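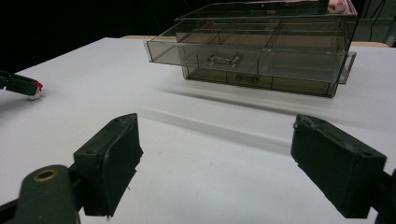
The smoky-brown drawers, top one open.

I have bought a box to put things in. I mention it because I have spent most of May telling people I was done buying boxes to put things in, and I'd like to get the correction in early.

It's a little two-drawer case in tinted brown acrylic, the color of a diner ashtray or the sunglasses my aunt wore to every graduation. The top drawer is split up inside with thin clear dividers. I went looking for something like it after the cardboard tray on my dresser gave up at the corners and let a whole winter's worth of safety pins migrate under the bed.

Before I got here I looked at the one everybody recommends, which comes from Murer and has felt in the bottom and costs what I used to pay for a bus pass. I also looked at a bamboo one by Kurek. I liked the bamboo one very much until I read the reviews, of which there were 344, and a discouraging number of them used the word "splinter." So, brown plastic it was. It came from the housewares place in Gondport, the one next to the tire shop, where you go in for dish soap and come out with a trellis.

I set it on the white table to fill it on Monday evening, thinking it would take as long as a pot of coffee. Reader, I had two pots.

The trouble with see-through drawers is that they're see-through. When I pictured this thing at the store I pictured it holding nice objects. Matching objects! Little spools, maybe. What I own is dead watch batteries, a tape measure that only goes out, six buttons that belong to a coat I gave away, hair ties in various stages of retirement, and the Allen key from every piece of furniture I have ever assembled. In a wooden drawer that's a private matter. In tinted acrylic it's a display.

The tint does help. I'll give it that. Clear plastic would have been a confession, and the smoky stuff is more of a rumor. You can tell there's something in there and you can tell it isn't spools.

My system so far: the top drawer gets the things I reach for when I'm already late. Pins, hair ties, the good tweezers, the bad tweezers (I can't tell them apart until I'm using them, so they share). The dividers run both ways, so everything gets a small room of its own, and I found I was getting oddly strict about who lived where. I moved the earrings twice. I put the batteries next to the buttons, decided that looked wrong, and moved them back an hour later for no reason I could defend.

The lower drawer gets everything else. I'm not going into it. It has no rules and it was full in four minutes.

I do like the handles. They're small metal ones, one in the middle of each drawer, and they make the whole thing look more expensive than it was. The front of the top drawer sticks out a little wider than the case on both sides, and I have already caught a sweater cuff on it, but that sweater catches on everything.

I threw out one grocery bag of stuff, which felt virtuous until I remembered I'd spent $63 that day, counting the trellis. The Volia catalog came in the mail the next morning with a set of stacking trays on the cover, in green. I put it in the recycling. Then I took it out again to check the dimensions, and they'd fit on that shelf over the radiator if I moved the radio.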